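About Dimley Workshop

Dimley is a shared workshop in Ruvdale for people who build automation equipment in their own time. It has 37 members, one main room, a small machining area and a store. Work is organised by project. Each project has a bench allocation, a written scope and one person who signs for it.

The workshop started in Sigita Ramanauskas's garage as a place to repair motor controllers. The move to the present building was made in October, when the garage supply could no longer run the mill and the compressor together. Sigita still looks after electrical work and approves every new circuit before it is energised. Heino Tamošiūnaitė handles software and keeps the shared code repository.

What we build

Most member projects are small: plant watering controllers, blind motors, a filament dryer, a sorting tray for fasteners. Two are run by the workshop as a whole and take up most of the floor.

Kütt is a gantry for cutting sheet material. The mechanical side is finished. The limit switches are being rewired as normally closed, and the control cabinet has been moved off the gantry frame to reduce noise on the encoder lines.

Flerkus is the cloth-handling project. Its scope is to pick up a garment from an arbitrary heap, find an edge or corner, and lay the garment out flat enough to fold. Cloth was chosen over rigid parts for a practical reason: every member has plenty of it at home, and a failed grasp does no damage. 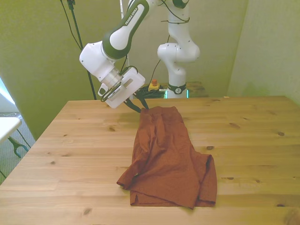
Grasp planning is done on hems and doubled edges first. A hem is stiffer than the panel it borders and gives parallel fingers something to close on. Pinching in the middle of a panel tends to collect two or more layers, and the software then has to decide whether to shake, drag or release. At present it releases and tries again. The log holds over 1,000 grasp attempts, each labelled by hand as single layer, multiple layer or miss. Labelling is slow and we have not found a good way to speed it up.

Fingertips are the part changed most often. Hard tips slide on thin jersey. Soft tips grip well but wear at the leading corner — the current set is a compromise, and the drawings are in the repository under the Flerkus folder.

How we work

Anyone running powered equipment must have done the induction for that equipment. For anything that moves under program control, the following apply:

Keep the emergency stop within reach of the person running the program.
Run new motion code at reduced speed first.
Keep hands off the table while motion is enabled.
Log faults before clearing them.

Cable routing is reviewed whenever a mount changes. Temporary runs are allowed during testing and have to be tied back before the project is shown to visitors.

Joining and visiting

Membership is open to adults. No formal qualification is needed, but new members are expected to read a wiring diagram or be willing to learn. The workshop opens at 6 pm on weeknights. Visitors should write ahead so that someone from the relevant project is in. Parking is at the rear of the building, and the side door is the one with the bell.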